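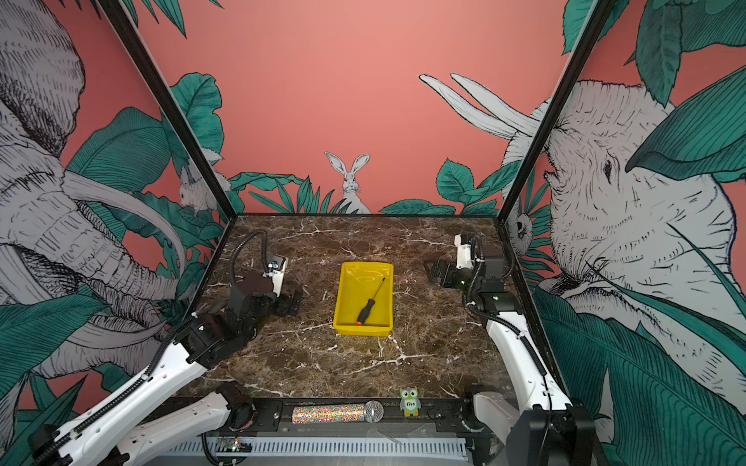 Fig. 1. Yellow tray, one screwdriver in it.

Handout 4 – tool trays and putting away. Bench skills, Polura course, September 24, 2025

Main idea from last time: one tray per job. Tool is in the tray or in your hand, no third place. Long tools go in corner to corner if they wont lie straight.

Before a job: empty tray, check the floor of it for screws and grit, wipe. Middle of the table, not the edge.

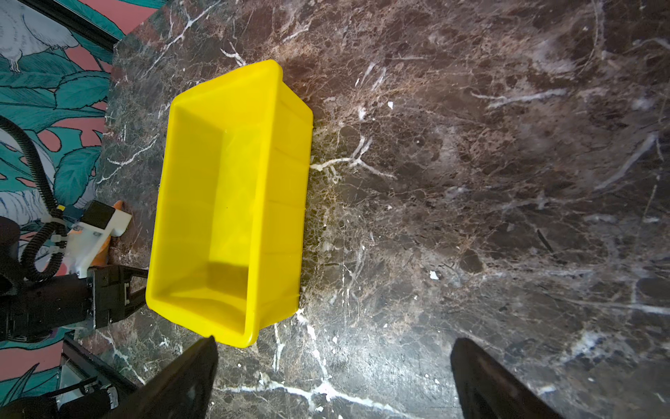
Then load it. Only what's on the job card, max 8 items. Handles toward you. Dark patterned tops (marble etc.) hide small screws, so use a bright tray and keep the top around it clear – phones too.

End of job: tools out first, then count teh screws, then wipe again.

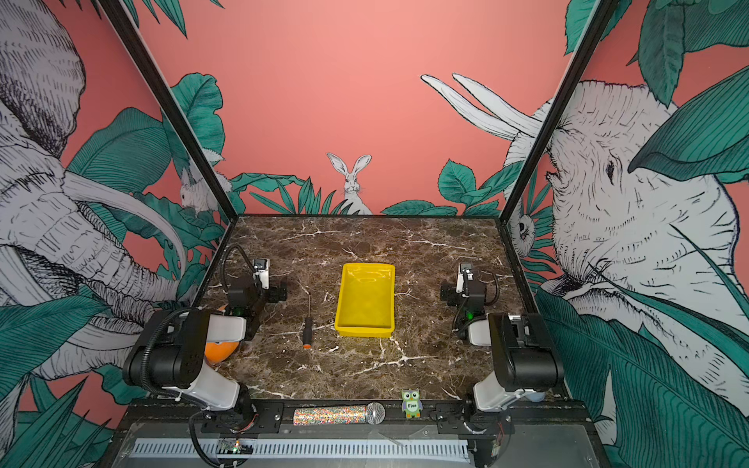 Fig. 2. Screwdriver left of the tray, shaft up.

For next time: read the Nornik sheet up to p. 60, bring your own job card.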